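3.2 Block-sorting task and student sessions

The task was set by Ojārs Lepik for the second-year automation project at Cerkmont. Each team had to program a desktop arm to pick up coloured blocks and release them at a given place. Ten teams of three students took part, and the sessions ran over four weeks from July. Akosua Sulemana supervised the bench work and kept the log of attempts.

The working set-up is shown in Figure 4. The arm and its controller board share one table, and the blocks are handled in and beside a low black box. Teams were free to choose the order in which the colours were taken, but the box could not be moved once a run had begun. A run ended when the last block was released or when a student stopped the arm by hand.

In all, 164 runs were logged. Runs stopped by hand were kept in the record, together with a short note from the team on the cause. Most of these notes concern the height at which the gripper closed, a point taken up in Section 4.

Figure 4. Robotic arm with its gripper over the coloured blocks in the box; a green cube lies on the table outside it. 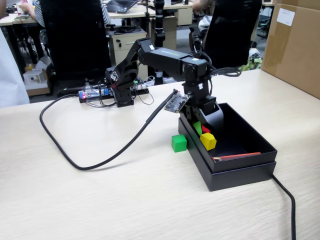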